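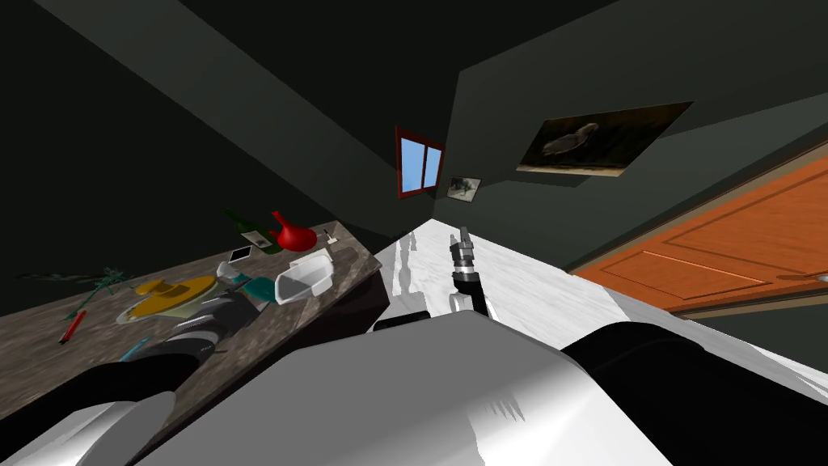

Notes on stone countertops, wood trim and shelf paper. Last revised Wednesday, July 21, 2021, with corrections from Lieselotte Schwerdtfeger on sealer curing.

## Testing a stone counter for sealer

Place a teaspoon of water on the counter, away from the sink, and leave it for ten minutes. Wipe it off. A dark spot means water has entered the stone and the sealer is worn. Repeat near the stove and near the faucet, where wear is faster. Do not use vinegar or lemon juice for this test on marble; both etch the polish.

Sealer goes on a clean, dry surface. Wash with dish soap, rinse twice, and wait overnight. Apply with a lint-free cloth, let it stand for the time on the label, then buff off every trace. Sealer left on the surface dries to a haze that has to be removed with more sealer -- wet the haze, wait two minutes, buff again.

## Window rails

Grease from cooking settles on the lower rail first. Use a damp cloth with one drop of dish soap, followed by a dry cloth. Ammonia cleaners dull many varnishes and should be kept on the glass. Where the finish has gone tacky, wipe with mineral spirits on a white rag and stop if color comes off.

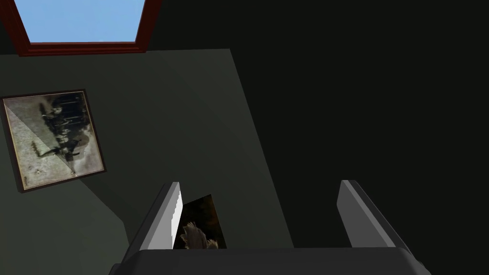
*Reddish-brown window frame against a dark wall.*

Scratches in a dark finish can be filled with a wax stick one shade darker than the wood. A lighter stick shows from across the room. Dents need steam before wax: damp cloth, warm iron, five seconds at a time. This works on bare or oiled wood and will cloud most lacquers.

## Order of work

1. Clear the counter completely. Items pushed to the back leave rings under the sealer.
2. Dry-wipe crumbs and grit. Grit under a wet cloth scratches.
3. Wash, rinse, dry.
4. Sand rough spots on wood edging with 400 grit, with the grain. Do not sand polished stone.

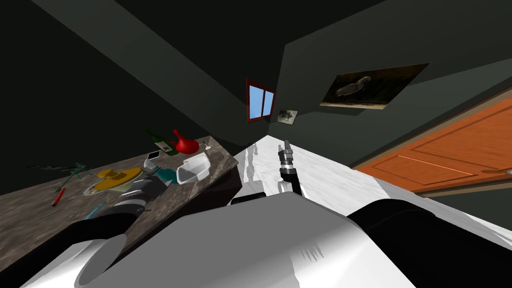
5. Mask the backsplash before sealing.
6. Seal in sections no wider than 32 inches, finishing each before starting the next.
7. Keep the counter dry for a full day.

## Removing old shelf paper

Warm the paper with a hair dryer on the low setting and pull slowly, at a flat angle. Adhesive that stays behind comes off with cooking oil left on for an hour, then soap. Szabolcs Magyar prefers a plastic scraper for the corners -- a metal one gouges particle board.
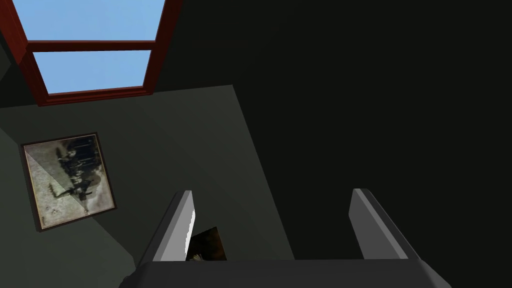 **Can sealer be applied over an oil stain?**

The stain should come out first. Cover it with a paste of baking soda and water, tape plastic over it, and leave it for a day. Let the paste dry uncovered before scraping it off. Two or three rounds may be needed on old stains. Seal once the stone has dried to an even color.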